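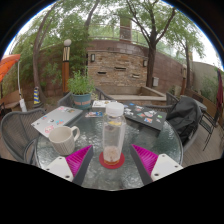
Filed under: Short Fiction / Islands & Ferries

The ferry to Skudport was late again, so Ditte Vídalín had time to rewrite her resignation. The first draft had run to three pages and used the word "regrettably" like salt. The second was one line. She was leaning toward something in between, with a grievance about the heating.

She had been the harbor office's translator for 31 months, during which two foreign ships had called. One was the Cruzado, whose captain spoke better Icelandic than the harbormaster. The other had been lost.

"You're quitting," said Oddur Baldursdóttir, sitting down beside her with a bag of licorice.

"Who told you?"

"You left the first draft in the copier. We all thought page two was the strongest."

Ditte took a piece of licorice. Out past the breakwater the ferry appeared, thought about it, and went behind the headland again.

"The harbormaster cried a little," Oddur said. "Then he corrected your commas."

"There was nothing wrong with my commas."

"He took out 313 of them."

"It was only three pages!"

"That's what he said."

She looked at the water for a while. In her coat was a letter from a firm in Grollano offering her a desk, a window and a steady supply of instruction booklets for dehumidifiers. It had seemed glamorous in July. Grollano had trams. It had a bakery that opened on purpose.

"Will they replace me?" she asked.

"They've asked me."

"You don't speak anything."

"I know. I told them that, and they said it hadn't come up."

The ferry came around the headland at last, sounding its horn at a gull. Ditte folded the one-line version and put it in her pocket next to the letter. The gangway dropped, and off came a single passenger in a good wool hat, holding a map upside down, who walked straight up to the bench and asked them something long and urgent in a language neither of them had ever heard.

Oddur offered him the licorice.

"Monday," Ditte said, getting up. "I'll quit Monday. Sir? Sir, this way."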